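Chapter 9
When Small Parts Go Wrong

Learning goals: After this chapter you will be able to explain what a missed grasp is, to find its usual causes, and to decide when a robot cell must be stopped.

In March, an assembly cell at the Arkenier plant stopped 236 times in 700 cycles. The operators first thought that the motors were weak. They changed one motor, and the stops continued. The real fault was in the program. The fingers closed at the height that was correct for a plastic gear, but the same height was used for the screw. For such a small part the fingers were too high, and they closed on air.

The controller did not know this. It read that the fingers had closed, so it reported a good grasp and moved to the next step. We call this a silent fault. It is more serious than a fault which gives an alarm, for the product can leave the cell with a screw missing inside.
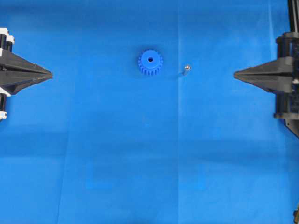
Figure 9.1 A plastic gear and a metal screw on a blue work surface, between two gripper fingers. Compare the sizes of the two parts.

A second danger comes from people. When a screw is left on the sheet, it is natural to reach in and take it away by hand. At Arkenier one operator did this while the cell was only paused, and the fingers started to close again. The hand was pulled back in time. After this event the plant made a rule: the power to the grippers must be off before any hand goes over the work surface. A pause is not a stop.

In Section 9.1 we study how finger height and part size are connected. Section 9.2 treats the sensors that can detect an empty grasp. Section 9.3 returns to the Arkenier cell and gives its fault record for 300 further cycles, which you will need for the exercises.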